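Workshop > Notebooks > Dye and Wool > Indigo vat, second go

11/25/22
Lacey Kershaw

Picked up where I left the indigo in October, and I'm writing it all down properly this time, as the last entry was three lines and a drawing of a bucket. Quyên asked me what ratio I'd used for the first vat and I had to tell her I didn't know, so this one is for her as much as for me.

The yarn is the two-ply from Illport, the greyish cream one that Remedios Aquino brought back in the big paper sacks. It's a lovely honest sort of wool with a fair bit of grease still in it. I weighed out 500 grams as five skeins, tied each one loosely in four places with cotton, and scoured them in the laundry tub with a squirt of dish soap and the hottest water the tap gives. The first water came out the colour of weak tea and so did the second. I would have stopped there, but Khoa Hầu left a note in the margin of my last entry (thank you, Khoa, your handwriting is a trial) saying patchy blue is nearly always bad scouring, so I did a third and left it in to cool by itself. I think he's right. When I squeezed the skeins they took the water up straight away, where the October lot had sat on top like a duck.

For the vat I went with the fructose recipe again – one part indigo, two parts lime, three parts fructose by weight. That was 15 grams of indigo, 30 of lime and 45 of fructose, in the tall enamel pot. I shook the indigo up in a jar with warm water and a few marbles until there was no dry powder on the sides, then fructose into the hot water, then the indigo, then the lime a spoon at a time. It's slower than tipping it all in and I'm very glad of it, because last time I had lumps of lime at the bottom until the bitter end. Stirred gently round the edge and back through the middle so as not to drag air in, lid on, old towel around the lot, and off to have lunch.

When I came back there was a coppery skin on top and a good dark flower in the centre, and underneath the liquid had gone the colour of strong ginger beer. I was so pleased I rang Kelly Entwistle, who was at work and very kind about it. 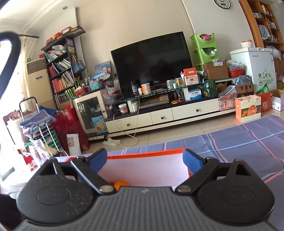 Pink and white stripes on the blue blanket, at home.

I've been thinking about stripes, and what to do with this yarn once it's done. Three blues with the natural cream between them would make a good plain blanket, and I'd like the palest blue to be very pale, nearly a dishwater colour. Stripes in Ina's pattern are six rows deep, which I find a bit fussy. I might double them and see. Remedios thinks a pink would sit well beside the mid blue and has offered me the end of her madder, though I suspect it will come out closer to brick on this wool.

Now the dipping, for the record. Every skein was soaked in plain warm water first and squeezed out, then lowered in slowly and kept under the surface, off the sludge. I hung the little wire rack inside the pot for that and it did the job.

Skein A: one dip, one minute. Very pale, slightly green even after airing.
Skein B: one dip, five minutes. Sky colour, a bit streaky near one tie.
Skein C: three dips, five minutes each. A proper mid blue, my favourite.
Skein D: 6 dips, five minutes each. Dark, like new jeans.
Skein E: left undyed for the cream.

I aired each one for fifteen minutes between dips on the line behind the shed. The streak on B is my own fault, I'd tied the cotton too tight there and the dye couldn't get in. I'll tie a looser figure eight next time. By the fourth dip of D the vat had gone cloudy and more blue than amber, so I warmed it back up, gave it another spoonful of fructose and left it for an hour before carrying on. It came good.

Everything then had a rinse, a short soak in water with a splash of vinegar to settle the lime, and another rinse. The water off D was still a touch blue at the end. I rubbed a dry bit on a white hanky the next morning and some came off, so it wants another wash before it goes near anybody's good shirt.

Still to do: write labels for the four blues, order more lime from Billico, and ask Quyên whether she wants the vat kept going for her socks or whether I can let it rest. The pot is under the bench with the lid taped. Please don't stir it.

Recent entries
Walnut hulls, cold soak
Mending the Ung skein winder
Indigo vat, first go
Notes on washing fleece in hard water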